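The House Rule at Ustilari

I spent a morning at Ustilari last September, mostly because Leena Tikkanen had told me over the phone that her team had a rulebook for letting robots grab things, and I couldn't picture what you'd put in it. Turns out of a drawer came four stapled pages, coffee ring and all!

Leena runs the gripping team in Rustberg, and she reads rules aloud the way other people read recipes. Each new grip gets 36 runs in simulation before anyone powers up the real arm. If a single run ends in a dropped part, you start over (I groaned, she grinned). Every run is saved with the settings used, and somebody who didn't write the program has to sign it off.

"The old version had 43 rules," she told me. "People skipped to the end." The new one has 11, and I have to say I like it a lot more than the safety binders I've fallen asleep over.

My favorite is rule four: stop and look before you lift. The program has to pause with the fingers in position, and a person has to check where both pads are before typing "go." It's slow, and the younger programmers grumble about it, but she won't budge. 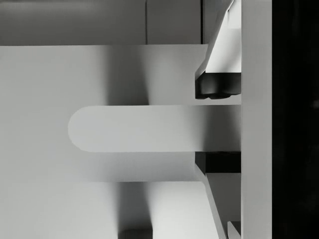
Checking the grip in simulation: one dark pad above the bar, one against its underside.

I asked if I could type the "go" myself. Leena slid the pages across the desk and told me to read rule seven first, the one about visitors.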